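Teaching a robot to tidy up, one basket at a time

The first thing Shoshana Villanueva did when I turned up at Anstead was hand me a set of controls and tell me to have a go. I'd barely got my jacket off! I had a cup of tea in one hand and my recorder in the other, and there I was, supposed to be picking something up with somebody else's very expensive arm.

"Everyone has to do it," she said. "You can't write about it if you haven't felt how annoying it is."

It is very annoying. I closed the gripper on thin air twice and then drove it into the table, gently, at which point she took the controls back and I got to drink my tea.

Shoshana looks after data collection at Kelport, a small outfit that wants robot arms to do the fiddly household and stockroom jobs - putting things in baskets, taking things out of baskets, and so on through a long list of chores I'd pay good money never to do again. The software they're training is called Kurup (I asked why, and she said it was already called that when she started). My interest was in the part before the clever software, where a person sits down and shows the machine what to do, over and over.

"People think we write rules," she told me. "Move here, close, lift. We don't write any of that. An operator drives the arm through the job, we record what the cameras see and what the arm does, and that goes in the pile. One go is one example. The pile is what it learns from."

How big is the pile?

"For one task, we ask for 200 good examples before we'll even start a training run. On a decent day an operator gets through 90. On a bad day you get 20 and a sore neck."

I wondered what made an example good. I'd assumed it was speed, or neatness, and I was a bit off the mark with that. She thought about it for a while, picking at the sticker on her laptop.

"I want the operator to look like they know what they're after. If you wander, the model wanders. We had one lovely bloke who used to hover over everything while he made up his mind, and the model picked it up from him. It would go to the basket and just hang there, like someone who's opened the fridge and forgotten why."

So mistakes are out?

"No, no, keep the mistakes! Some of them, anyway. If you miss and then fix it, that's gold. It has to see somebody recover. What I throw out is when the operator gives up, or when the start isn't a proper start, say the arm's already half in the basket when the recording kicks off."

She has strong opinions about baskets, it has to be said. Most of what I watched that morning used woven ones, and I asked whether a plain plastic tub wouldn't be kinder to everybody.

"Much kinder, and then it only works on plastic tubs. Weave is busy. There are gaps, there's light coming through, there are shadows all over the place, and the colour changes depending on which side you come in from. Up close the camera gets nothing but weave. I like that it's hard. Your nan's basket is going to be hard too."

The view she cares about most comes from the little camera that rides along near the gripper. There's a wider view as well, but she reckons new operators lean on it too much. "From across the room everything looks lined up," she said. "Then you check the close view and you're a thumb's width out."

I asked how often things get moved around between goes, and that set her off properly. The rule is to shift the basket every time, and to shift the thing inside it every time as well, and people hate it. They find a spot they like and they put everything back there without noticing. She found this out the hard way last September, with a batch where the basket had hardly budged from start to finish. The model trained on it did beautifully until someone set the basket down a bit further along the table, and then it reached very confidently for the old spot.

"We binned the lot," she said. "I went for a long walk."

These days each session gets looked over by 3 people before it goes anywhere near training, and they use a labelling program called Stinditz to mark where each attempt begins and ends. I watched her do a few. She scrubs back and forth, mutters, taps a key, and moves on. It's slow going, and I got the feeling she rather enjoys it. She doesn't label her own driving, by the way. "I'd be far too nice to myself."

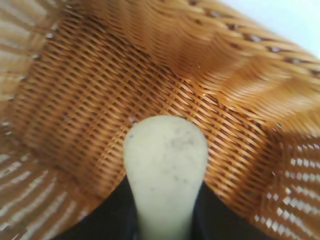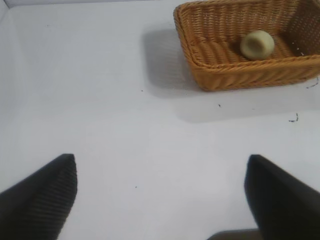 The view from near the gripper: close in on the weave in the first, and further back in the second, with one small round object in the basket.

Before I left I asked whether she ever gets to see the finished thing working, and she pulled a face. She does, but mostly she watches for what it's got wrong, and then goes and writes a list of what to collect next. The current list has deeper baskets on it, and a lot more goes from the left-hand side. She offered me another turn on the controls. I had a bus to catch.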